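Workshop tips from Dalthorpe: looking after the arm cell

We keep one arm cell for taking old computers apart and putting them back. These are small habits which save us trouble.
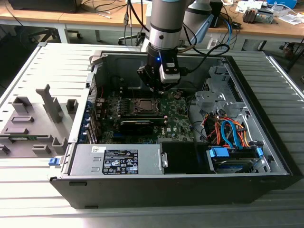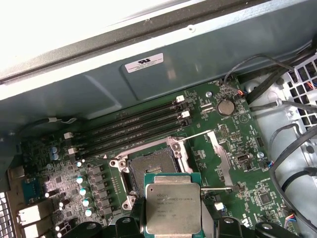

Clean the finger pads before every shift, with a dry cloth — never with oil or spray. After cleaning, close the gripper slowly two times and look if both fingers meet. Lay the tower on its side and take the side panel off completely, so the arm can come down from the top with free way. For processor work, the load plate must stand open before the arm moves in, and I check this with my own eyes. Every 30 runs we teach the socket position again. Keep the wrist cables slack, but not so long that they can touch the case. Grease for the joints is from Nulerholm, changed after 900 hours.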